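3.2 Dust sampling from bedding

Participants in the Berolbridge survey were recruited through two clinics and a mailing list. Of the 1,891 households contacted, 328 returned a full questionnaire and agreed to a home visit. Visits were made in August, when windows are mostly open and heating is off. We asked each household to leave the bed unmade the night before and to keep pets out of the bedroom.

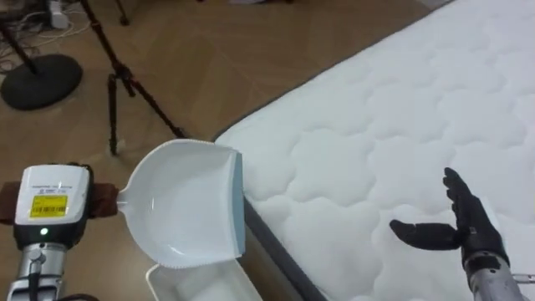 Jui-lin Poon commented on an earlier draft that August readings may understate mite allergen in homes that dry laundry indoors during winter. We agree, and we return to this in Section 5.

Sheets and pads were removed before sampling. Dust was taken from the upper third of the mattress, where the head and shoulders rest, and then from the seam. Quilted covers were treated as a separate class, as stitching gives dust more places to settle than a flat woven cover does. Samples under 200 mg were kept but left out of the main model. 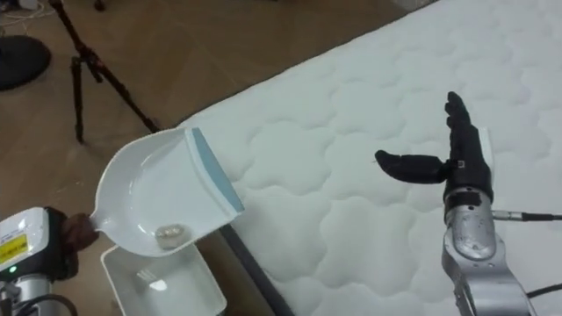
Floor dust next to the bed was collected second and bagged separately. The two were never pooled. Bags were sealed, labeled with the household number and frozen the same evening at the Plandier laboratory. Extracts were read twice, and a third time if the first two differed by more than the limit set in Section 3.4.

Cover type was recorded by the visitor, as many participants did not know what their mattress cover was made of.

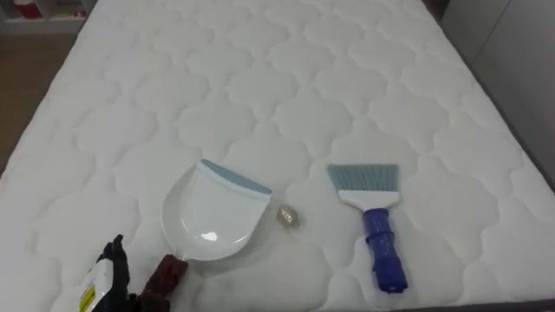

Figure 2. Quilted mattress surface with dustpan and hand brush.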